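**Projektbericht, Juni 2021**
Zubaida Paracha, Gruppe Urar

## 2. Durchführung

Unser Thema klang harmlos: Wie lange dauert das Einsortieren von Zentrifugenröhrchen, wenn vier Leute abwechselnd an einem Tisch arbeiten? Geplant waren 25 Durchgänge, geschafft haben wir 274 einzelne Handgriffe und einen längeren Streit über die Reihenfolge. Laut Protokoll kommt jedes Röhrchen von oben und senkrecht in den Ständer. Schräg geht auch, kostet aber Nerven.
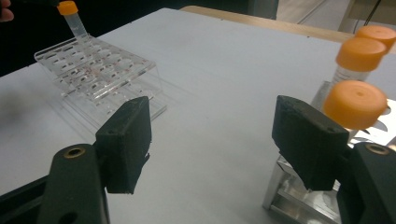 ## 3. Beobachtungen

Der Ständer aus klarem Acryl sieht elegant aus und macht das Zielen zur Glückssache, weil sich obere und untere Platte optisch überlagern. Die roten Flecken darin haben wir als Zustandsvermerk notiert. Die orangefarbenen Schraubkappen findet man dafür auf der weißen Tischplatte sofort wieder.

Offen bleibt, ob ein matter Ständer schneller wäre. Der Antrag auf Beschaffung liegt bei Steltcombe.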